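Jury Pay Is Too Small to Be Fair

Print this article
E-mail this article

In November I received a letter from the court in Lorkside. I was happy to go, because in the country where I was born there is no jury. I served for nine days, and for each day the county paid me 40 dollars.

My employer, Trada, continued my salary. Other people in our jury room did not have this luck. One man drove every morning from Asby, and he lost his whole wage for the time of the trial. He asked the judge to be excused and was refused. 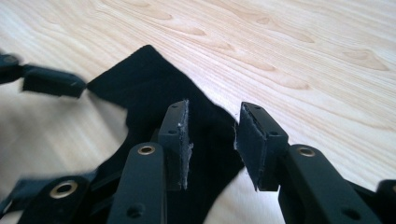
Black cloth on a wooden table.

The county called 1,000 people for that month, and I was told that only 400 of them came. The court speaks about fines for those who stay at home. I think it should speak first about money. A person who must choose between the rent and the summons will often choose the rent, and I cannot call him a bad citizen.

There is also the question of who remains. If the cleaners and the drivers are excused, the jury is made of retired people and office workers like me. We are honest people, but we do not know every kind of life. The accused has a right to be judged by his whole community.

It is said that higher pay costs too much. Lorkside has just paid for new doors and parking at the courthouse, so some money exists. I would begin with a full day at minimum wage and the cost of gasoline. The county board will discuss its budget again in spring, and I intend to be there and to ask for this.

Print | E-mail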